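Convocatoria de participantes: comparación de pinzas y controladores en manipulación simulada y real

Polville, área de manipulación. Publicada el 2024-06-24
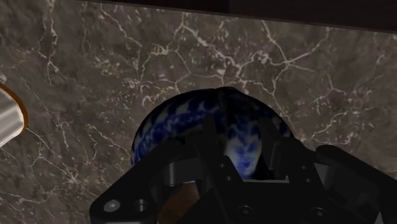 Polville busca operadores de teleoperación y evaluadores técnicos para la segunda fase del banco comparativo Rullow, dedicado a medir el comportamiento de pinzas paralelas y pinzas con articulación de barras bajo tres controladores distintos. La primera fase, cerrada en mayo, produjo 1319 episodios válidos en simulación y dejó sin resolver el agarre de piezas de contorno redondeado. Es el caso de la pieza azul y blanca sobre encimera de mármol: la pinza negra se le aproxima con los dos dedos separados y, desde el punto de vista del operador, el propio mecanismo tapa la parte inferior del objeto. La fase nueva estudia cuánto pesa esa oclusión en el resultado del agarre y si una segunda cámara la compensa.

Tareas

Los operadores ejecutarán secuencias de aproximación, cierre, elevación y depósito, primero en el simulador Karakaya y después en la celda física. Cada secuencia se repite con control de posición, control de impedancia y control híbrido fuerza-posición. El operador no sabe qué controlador está activo durante la serie.

Los evaluadores revisarán los registros (trayectoria articular, apertura de pinza, par estimado y vídeo) y etiquetarán cada intento según la guía de Zarnik, versión 2. Las etiquetas dudosas pasan a doble revisión. No se requiere presencia física para este perfil.

Material de ensayo

El catálogo consta de 52 objetos domésticos, con modelo tridimensional y equivalente físico. Hay piezas vidriadas, metálicas, textiles y de plástico rígido. Las texturas de encimera se sortean en cada episodio del simulador; la iluminación también, dentro de un margen que incluye sombras intensas sobre el objeto. En la celda física se trabaja con dos superficies fijas.

Configuraciones de cámara: solo muñeca; muñeca y cenital; muñeca y lateral. La posición de la cámara de muñeca no se modifica entre pinzas, salvo por el adaptador mecánico.

Perfil de operador

- Experiencia previa con teleoperación, mandos de seis grados de libertad o maquinaria de precisión.
- Visión normal o corregida. Se hará una prueba breve de percepción de profundidad.
- Disponibilidad para sesiones presenciales de tres horas, con pausas obligatorias cada cuarenta minutos.
- No haber participado en la primera fase.

Perfil de evaluador

- Formación en ingeniería, informática, física o ciclo superior de automatización.
- Lectura fluida de gráficas de fuerza y posición.
- Manejo básico de Python. Las herramientas de etiquetado funcionan en Linux y Windows.
- Se valorará conocer ROS 2 y haber trabajado con sensores de par.

Condiciones

Dedicación aproximada de 162 horas por operador, incluida la formación inicial. Los evaluadores trabajan por lotes de 193 episodios, con plazo de entrega de diez días hábiles por lote. Contrato por obra en ambos casos. El desplazamiento a la celda se abona aparte, previa presentación de justificantes.

Los datos de los operadores se guardan seudonimizados. Se registran los movimientos del mando y los tiempos de reacción; no se graba imagen ni voz del participante. La retirada es posible en cualquier momento y las sesiones completadas se pagan igualmente.

Solicitud

Enviar currículum de dos páginas como máximo y una nota breve con el perfil elegido, la mano dominante (solo operadores) y las franjas disponibles. Quien opte a evaluador debe adjuntar además un ejemplo de informe técnico propio - puede ser académico. Las solicitudes se tramitan mediante el formulario de la sección de convocatorias, referencia Rullow-F2. No se admiten por correo.

La preselección incluye un ejercicio en Karakaya de veinte minutos para operadores y el etiquetado de ocho episodios para evaluadores. Ambos ejercicios se puntúan con la misma guía que se usará en el proyecto. El resultado se comunica a todos los candidatos, también a los no seleccionados.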